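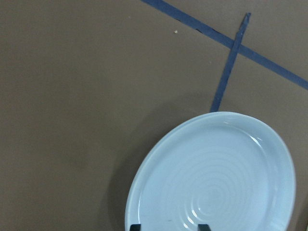
How do you get a plate back to the same spot on a table, time after time, without drawing on the table?

Two strips of tape, crossed, and a rule about which part of the plate goes where. Most of this section is about the second half of that answer, because the tape took me an afternoon and the rule took me until August.

3.2 Marking the table

I should say first that I tried to be cleverer than this. The table at Pirkthorpe is shared with two other projects and has to be handed back clean, so pencil was out, and so was the paint pen I had been rather looking forward to using. A printed paper mat worked nicely until someone slid a bowl across it and the whole mat went along for the ride. I then borrowed a rubber placemat from the kitchen, which gripped so well that it changed how people put things down (they pressed, as if they were stamping a form). Tape is thin, it stays where it is put, and it comes up at the end of the week with a bit of patience and a plastic scraper.

The cross is a familiar mark from stage floors, and I chose it over a corner or an outline for a dull practical reason. An outline only suits one size of plate. The Brosar dinner plate and the Baert side plate are different enough that an outline drawn for one makes the other look lost, and people will happily centre a small plate inside a big ring by eye and be a good way out. A cross gives you one point and four arms. You can put the plate's middle over the point, or you can leave the point showing and bring the rim up to it, and either way the same mark does for every piece of crockery in the set.

Those two options turned out to matter a great deal more than I expected. With the middle of the plate over the crossing, the mark vanishes at exactly the moment you need it, and you are left judging by how much arm sticks out on each side. With the crossing left in view beyond the rim, you can see what you are aiming for the whole way down. I changed the instruction accordingly, and the 18 people who took part in the main study were all asked to leave the crossing showing, with one arm running in under the rim. Nearly all of them understood this straight away. One asked which arm, quite reasonably, and I added it to the sheet.

On the strips themselves – I cut the long ones to 300 mm and the short ones to 100 mm, and tore a few by hand when the scissors had gone walkabout. Torn ends look scruffy, but they made no difference to anything I measured, as the end of the tape is never the thing you line up with. The middle is another matter. A cross laid as two whole strips, one straight over the other, has a clean crossing. A cross that has been patched or laid in pieces may not, and Figure 2 gives a fair idea of the sort of thing I mean: the horizontal line has a small step in it where it meets the vertical, and there is a pale nick in the vertical strip a little below the crossing.
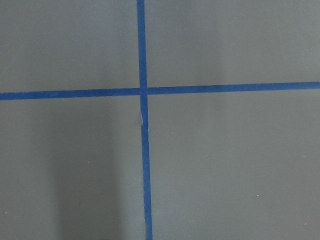
A step like that is tiny compared with a dinner plate, and in the pilot I ignored it. I now think that was a mistake, if a small one. Given two edges that disagree, one person will follow the left one and the next will follow the right, and both will be able to tell you they did exactly as asked. So I wrote down which edge counts. For the across strip it is the edge furthest from the person setting the table, and for the other it is the left-hand edge. This went on the instruction sheet as a single line, and I read it aloud as well.

I also gave up on making the strips square to the table. At Flulholm, where we ran the pilot, I spent ages with a set square getting every arm parallel to the table edge, and then watched people turn the whole place setting a few degrees to suit where they were standing. A round plate doesn't care which way it faces. Knives and forks do, so for the cutlery trials only I laid one short strip at 60 degrees to the long one and used it as the line for the knife handle. It looks odd and it worked well enough.

Crumbs and bits of fluff should be wiped off before each session, and tape that has started to lift wants pressing down or replacing. When I replaced a strip I took up the old one completely and laid the new one in a single length. Patching is quicker, but you then have a join to think about, and joins are dealt with separately in section 3.4 along with the placemats.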